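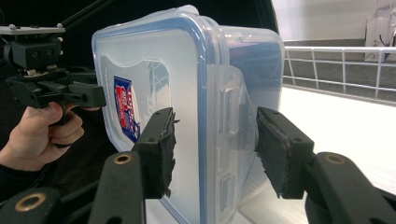 Tuesday, evening. Spent two hours on the dry goods shelf, which had been waiting since March. The plan was to move everything out of paper bags and into boxes that seal, and to put the same kind of box in every row. The clear ones with the blue band around the lid and the locking flap on the side are the type I am keeping. The band sits at the perimeter of the lid, so a crumb on the rim is easy to find before closing. The plastic is a little milky, but rice and lentils can still be told apart through it.

Leak test at the sink, same method as last year. Filled each box with water, closed the flaps, turned it over on a dry paper towel, left it for 20 minutes. Two failed, both at a corner. On one the gasket had been put back with a twist -- reseated it, passed on the second run. The other has a warped lid from the bottom rack of the dishwasher and is now for screws.

Weighed out the flour as well. The old bag was 150 grams short of what I had written on the list. Either the kitchen scale drifts or Anouk made pancakes. She says pancakes.

Gaskets should come out once a month. The flat end of a teaspoon handle lifts them without a nick, a knife does not. Wash, dry fully, press back in starting at the corners. Left mine on the rack overnight last time and that was enough.

Labels: masking tape on the short side, never on the lid, as lids get swapped. Contents and month only. Pieter suggested a spreadsheet. Declined.

Shelf height is still wrong. The upper board needs to go up 30 millimeters before two boxes will stack under it with room for a hand. Riet has the drill until the weekend. Oats and sugar are on the counter for now.

Print this entry | E-mail this entry

Contact | Copyright Arnout Van Loon | Back to top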